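Section 3. Your First Shift with the Two-Arm Station

Welcome to the fun part! By now the Murnenier station is bolted down and powered up, and your crew at Vitercombe can start handing over table setting. Most people feel at home with it within a shift or two.

1. Smooth the mat on the tabletop. Small creases are fine; folds are not.
2. Put out the dishes for the first task.
3. Check that the cables on both arms can swing freely.
4. Step back behind the floor line and press Start on the pendant.

Note: Run new tasks at 41 percent speed for the first 63 cycles. It feels slow, but you'll learn a lot by watching how each arm approaches its pickup. 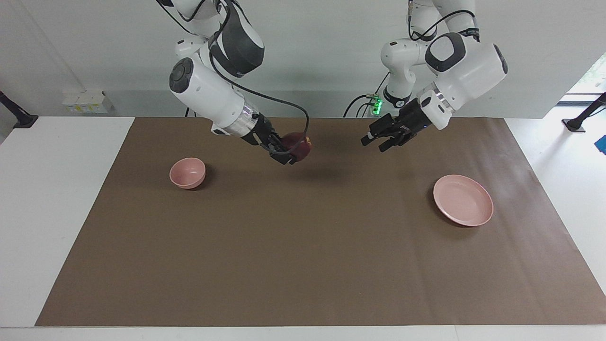 5. Write down every pause or missed pickup in the shift log. Joaquín Medina reads it each morning, and many of the changes made since March started as a line in that log.
6. Swap roles after the break, so everyone gets time both on the pendant and on prep.

CAUTION: Never reach over the mat while the arms are live — even when one of them is holding still. Press Stop first and wait for the pendant to read Idle.

What changes for you: less repeat reaching, more checking and teaching. The Baltwood kitchen now runs 700 trays a shift this way, and the prep crew there picks the new tasks themselves!

Questions about training hours go to Emiliano Sepúlveda. Section revised 7/28/18.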